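Mouse scroll wheel jumps back up the page 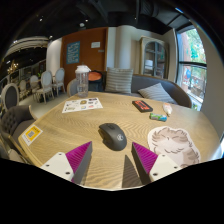

Details

Posted by Štěpánka Bednárik

The wheel on my mouse has started going the wrong way. I scroll down a long page and every few clicks it hops back up a line or two. It's worst in spreadsheets. I keep the stock list for our shop in Musberg in one, over 100 rows, and by the afternoon I've lost my place so often I just drag the bar. Buttons and pointer are fine. I put in a new battery on Monday and it made no difference. Is it the mouse or a setting?

Čestmír Bartoš

Try it on a second computer first. If it jumps there too, it's the wheel and no setting will help.

Most of the time it's dust in the wheel sensor. Switch the mouse off, turn it upside down and blow short bursts of compressed air into the gap on both sides of the wheel while you roll it with a finger. Then test it on a long page. Mine needed 2 rounds of this.

If that doesn't work you have to open it. The screws are often under the glide pads, so warm the pads a little and peel slowly or they won't stick again.

riedl_109

just buy a new one, they're cheap

Comments

tasora: Air fixed mine in June, still OK.

nomberg2: Check the scroll speed too. Mine was set to 100 lines and I thought it was broken.

Štěpánka Bednárik: Same on the laptop, so it's the wheel. Will get a can of air.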